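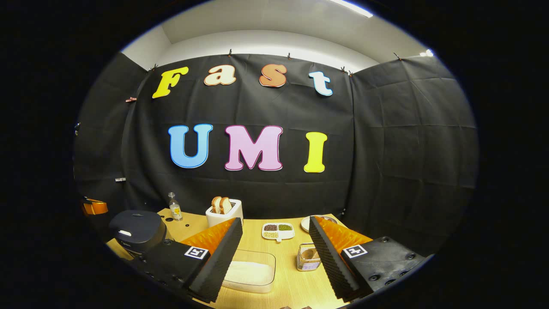
Cut-out letters have become the default way to tell people where they are. Walk into any shared workshop, college corridor or community studio and there will be a word on the wall in jolly colours, each letter a different one, usually set at a bit of a tilt so that it looks friendly. I have been looking at these walls for a good while now and I remain unconvinced that they do what their makers hope.

The argument for them goes like this. A plain wall is forbidding. A printed sign looks like a rule. Letters cut out by hand and put up in yellow, pink and sky blue say that somebody cared enough to spend an afternoon with scissors, and visitors feel welcome. I have heard this from the people at Sirnance, who run a shared building near me, and from a leaflet that comes in the box with the Zitmont letter kit. The leaflet makes the further claim that coloured letters "lift the mood of the whole room". It doesn't say how anyone found that out.

My own experience is more mixed. I put up a name myself last May, in a room we were using for small displays, and it took 39 pins and most of an evening. For a fortnight people remarked on it. After that I don't think it was read by a soul, including me. A word on a wall turns into wallpaper very quickly, and when it is your own name, which you know already, it turns into wallpaper quicker still.

There is a stronger case for the black cloth behind. Yellow on white is a waste of yellow. Put the same letter on black and it can be read from the door, and so can a pale cream or an icy blue that would vanish on a painted wall. If you must have letters, have the cloth. It also hides whatever the wall was doing before, and most walls in rented rooms have been doing something.

But cloth has its own trouble, and this is where I part company with the enthusiasts. It comes out of the packet folded, and it keeps the folds. You can end up with a neat grid of creases across the whole thing, squares upon squares, and strong lighting shows up every line. The usual advice is that they drop out by themselves if you leave it hanging. I left mine for 12 days and they had not dropped out. What they want is an iron, on the back, before anything gets fixed to the front. Hardly anyone does this, and I understand why: a backdrop big enough to turn the corners of a room is a miserable thing to iron on a domestic board. The one from Stultik is sold as crease-proof. I'd like to meet the person who tested it.

Then the clips. A row of small clips along the top hem is cheap and quick and I have no quarrel with it, except that people always use too few and space them by eye. The cloth sags between them, and then a perfectly straight line of lettering looks crooked when it is the cloth that is crooked. At that point somebody says the letters were meant to be wonky. Perhaps they were. A slight tilt is charming in one letter and tiring in seven.

I am suspicious, too, of giving every letter its own colour. A capital in yellow followed by small letters in cream, peach and pale blue is pretty enough, but your eye goes to the strongest one first and reads the word in the wrong order. Outlines help, a dark edge round a pale letter especially. Making one row bigger and bolder than the other helps more. Somebody ought to decide which word matters and let the other one be quiet.

And yet I notice that when Mahawong moved to a new unit and went for a grey vinyl sign, properly fitted, everyone agreed it was smart and everyone was slightly sorry. The old paper letters had been curling for years. I wouldn't have paid 700 for the replacement — I wouldn't have paid 110 — and I can't say that it tells anybody more than the old one did.

So cut your letters, if you like. Buy card that is thick enough to stay flat. Iron the cloth. Just don't expect the wall to do the welcoming for you, and take the whole lot down when it starts to droop.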